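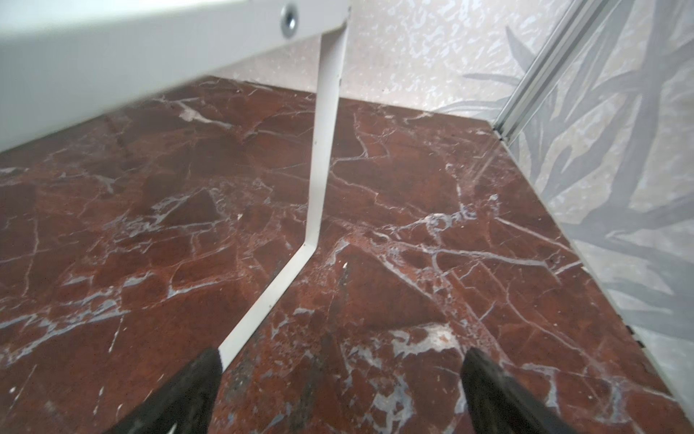

Polished Stone Tops: Cleaning, Etching and Small Repairs

Most red and brown marbles sold for worktops are crossed by veins of a different mineral from the ground color. The veins take a polish at a different rate, and on older tops they are often slightly lower than the field. Run a fingernail across one before starting. If the nail catches, the vein is open and will hold dirt and sealer residue.

Daily cleaning

Use a pH-neutral soap, two drops to a quart of warm water. Wipe, rinse with plain water, dry with a flat cotton cloth. Vinegar, lemon juice and bathroom limescale remover all dissolve the calcite in marble and leave a dull spot within minutes. Abrasive cream does the same damage more slowly.

Stain or etch

A stain is darker than the stone around it. An etch is lighter or duller and shows best with a lamp held low at the far side. Stains are drawn out with a poultice. Etches have to be repolished – no cleaner will bring back the shine.

Poultice for oil stains

1. Mix baking soda and water to the thickness of peanut butter.
2. Spread it a quarter inch thick, overlapping the stain by half an inch.
3. Cover with plastic wrap, tape the edges and leave for 40 hours.
4. Remove the wrap and let the paste dry fully. Lift it with a plastic scraper.
5. Rinse, dry, and repeat if a shadow remains. Old cooking oil usually needs 2 rounds.

Repolishing a small etch

Wet the area. Work through wet-and-dry paper, starting no coarser than 800 grit and finishing at 3000, with light pressure and a soft backing pad. Rinse between grits, including the pad. Finish with a marble polishing powder such as Burnutine on damp felt, keeping the slurry wet. Widen each pass slightly, or the repair will show as a dish in reflected light.

Chips and open veins

Fill with a tinted polyester or epoxy stone filler. The Trirkum kit has a usable rust tone; for white veins leave the filler untinted, as added white pigment looks chalky. Overfill slightly, let it cure, then shave flush with a new razor blade held nearly flat.

Sealing

Put a teaspoon of water on the stone for ten minutes. If the spot darkens, reseal. Apply a thin coat and wipe off all excess before it turns tacky. Sealer slows staining. It does not stop acid.
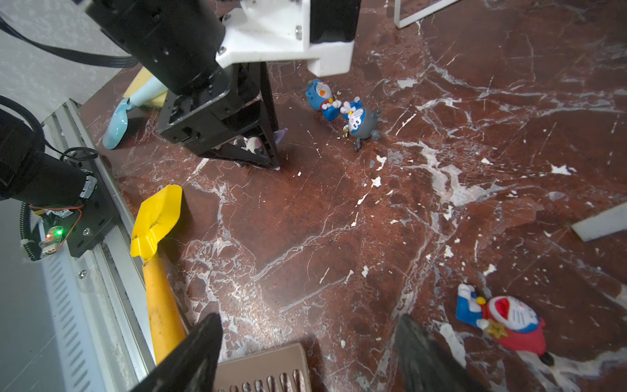 Akgül wrote in to say that on an old Skesstead top the baking soda poultice did little for a linseed oil mark, and that powdered white clay with acetone cleared it in one application. Acetone is suitable for bare stone. Keep it off filled areas, as it softens polyester, and work with the windows open and no flame nearby.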